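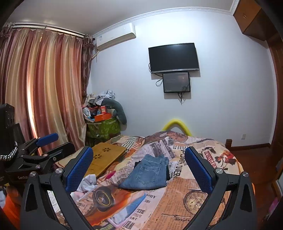

Bedspread

A bedspread is the outermost cloth laid over a made bed. It covers the sheets, blankets and pillows, and keeps dust and everyday wear off the layers underneath. In Australia the word is used loosely for coverlets, quilts and printed doona covers alike.

Collage prints

Collage prints combine newspaper columns, lettering and pictures in one repeating design. Vintage clock faces and wheels are common motifs, often set against patches of orange, pink, cream, grey or brown. Busy patterns of this type hide small marks better than plain colours do, though they can make dark clothing or small items harder to find on the bed.

Use as a work surface

Beds are widely used for sorting and folding clothes. Jeans are usually folded lengthwise with a back pocket facing out, then in half or in thirds. Heavy denim goes at the bottom of a pile, although many households simply stack garments in the order they come to hand. Small folding table tops, some with decorative cutouts, are also kept on or beside beds for reading and meals.

Care

Cotton and polyester bedspreads can generally be machine washed in cool water. Printed covers are turned inside out and dried in the shade to slow fading.

See also: Coverlet, Doona, Quilt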